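Speaker notes: Sleeping Better in a Small House
Spring evening series, Onden Community Room, April
Afaf Karam

Okay, opening. Say hi, thank them for coming out after dinner, and warn them that I talk fast when I'm nervous. Ask for hands: who slept well last night? Then who has given up and moved to the couch this month? (Leave the hands up a second, people like looking around at each other.)

Tell the Skandell Street story. We lived in that apartment for two years and I don't think I slept past five once. The bedroom shared a wall with the elevator, the radiator knocked, and I had decided the whole thing was a mattress problem. So I bought a mattress. Then I bought another mattress! My sister finally stayed over, slept on the living room floor, and came out in the morning looking fantastic. Pause there. The floor was quiet and dark and cool, and I had spent 999 dollars without once thinking about any of that.

Go into light first because it's the cheap one. Streetlights, the charger with the little blue dot, the hallway bulb under the door. I put a rolled towel along the bottom of my door and felt silly for a week and then stopped feeling silly. Mention black tape on the charger. Somebody always asks about blackout curtains, and my answer is sure, but hang them wide of the window or the light comes in at the sides anyway.

Next, temperature. Keep this bit short, I rambled last time. Turn the heat down before bed and put the blankets where you can reach them half asleep. Layers beat one giant comforter, especially if two people share the bed and one of them is a furnace (don't look at my husband, he's coming tonight).

Then the bed itself. I want to talk about making it, and I know how that sounds. I was the worst about this. My mother made hers before she'd even had coffee, and I rolled my eyes at her for my whole childhood. Now I do it too, and I like walking in at night and finding it done. It takes me 2 minutes, and I don't do corners. Pull up the cover, stand the pillows at the top, go. Whatever you're wearing later can wait on the bed too, so you're not digging in drawers with the big light on. 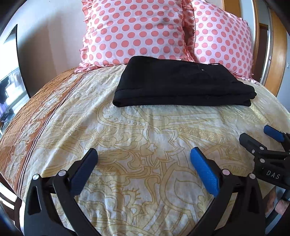
Slide 10. Patterned bedspread, pillows up, something black folded in front of them.

Talk over this one, don't stop for it. A busy print is a friend to lazy people, a few creases don't bother anybody. Plain white is gorgeous in a catalog and I can't live with it.

Now the phone part. Expect groaning. I leave mine in the kitchen and use a wind-up clock from the Mivby flea market, and yes it ticks, and yes I got used to it. If they won't do the kitchen, ask them to try across the room. Tell the one about me texting my boss at midnight. Don't name him.

Naps: 15 minutes, in a chair, with shoes on. The shoes get a laugh, wait for it.

Be careful here and say it slowly. I'm a person who reorganized her bedroom, I'm no doctor. If you snore and wake up gasping, or you've been awake for weeks, go see somebody.

Questions. The Lumenta Room people need us out by nine, so take the ones at the back first, they never get called on. Handouts are on the chair by the coat rack. Remember to get my clicker back.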